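### 3.2. Recogida de demostraciones

Las demostraciones se grabaron en el laboratorio de Erkside durante el mes de octubre, con dos brazos montados en el mismo lado de una mesa de trabajo y manejados a distancia por una sola persona. Cada brazo del puesto del operador reproduce la cinemática del brazo que gobierna, de modo que las posiciones articulares se transmiten directamente y no hace falta resolver la cinemática inversa durante la grabación. La apertura de cada pinza se controla con un gatillo situado en la empuñadura.

La tarea consiste en recoger los rotuladores repartidos por la mesa y dejarlos dentro de un vaso de plástico. La elegimos por dos motivos. Obliga a agarrar piezas alargadas cuya orientación cambia de un episodio a otro, y exige además girarlas antes de soltarlas, porque un rotulador que llega en horizontal al borde del vaso suele volcarlo. En las pruebas previas intentamos también el guiado cinestésico — el operador mueve el brazo con las manos —, pero resultaba difícil coordinar los dos brazos a la vez y el cuerpo del operador tapaba parte de la mesa. Las demostraciones guiadas a mano se conservaron únicamente para la comparación del apartado 4.

Al comienzo de cada episodio se colocan cuatro rotuladores tumbados y el vaso de pie. La disposición se toma de una lista generada de antemano, que fija la posición y el ángulo de cada objeto. El operador no conoce la lista y ve la configuración por primera vez cuando se le da paso.
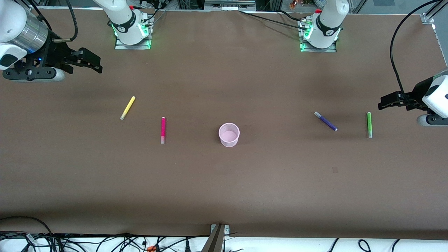 **Figura 3.** Espacio de trabajo visto desde la cámara fija, con cuatro rotuladores y el vaso entre los dos brazos.

En disposiciones como la de la figura 3, con dos rotuladores a cada lado del vaso, el reparto del trabajo entre los brazos es sencillo: cada uno atiende a los que tiene más cerca. No impusimos esta regla. La única instrucción fue no cruzar las pinzas por encima del vaso. El orden de recogida quedó a criterio del operador, y en el apartado 5 se analiza cómo afecta esa libertad a la política aprendida.

Los rotuladores colocados en diagonal se agarran casi siempre girando la muñeca hasta alinear los dedos con el cuerpo de la pieza. Con los que apuntan hacia el borde de la mesa, los operadores prefirieron a menudo acercarse desde un lado, con un giro menor, y corregir la orientación ya en el aire. Ambas estrategias aparecen en los datos y no se etiquetaron por separado.

Participaron dos operadores, Sowmya Thomas y Nii Issahaku. Los dos dedicaron una sesión previa a familiarizarse con el retardo del sistema y con la fuerza de cierre de las pinzas; los episodios de esa sesión no forman parte del conjunto. Después grabaron 300 episodios cada uno. Se descartaron 79 por caída de un rotulador fuera del alcance de los brazos, vuelco del vaso o pérdida de sincronía entre el vídeo y las lecturas articulares, con lo que quedaron 521 episodios válidos.

Los intentos fallidos que el operador consiguió corregir sí se mantuvieron. Si un rotulador resbalaba entre los dedos pero caía en una zona accesible, el episodio continuaba sin interrupción y se consideraba válido siempre que terminara con todos los rotuladores en el vaso. Estas correcciones alargan la demostración — a veces bastante —, aunque ofrecen ejemplos de recuperación que no aparecen en una ejecución limpia.

El registro se hizo con Dzene, nuestro programa de captura, que guarda las posiciones articulares de ambos brazos, las órdenes enviadas por el operador, la apertura de las pinzas y las imágenes de la cámara fija. Todas las señales se remuestrean a una frecuencia común antes del entrenamiento. Los tramos iniciales en los que ninguno de los brazos se mueve se recortan de forma automática, y el corte se revisa a mano cuando el primer movimiento es muy lento.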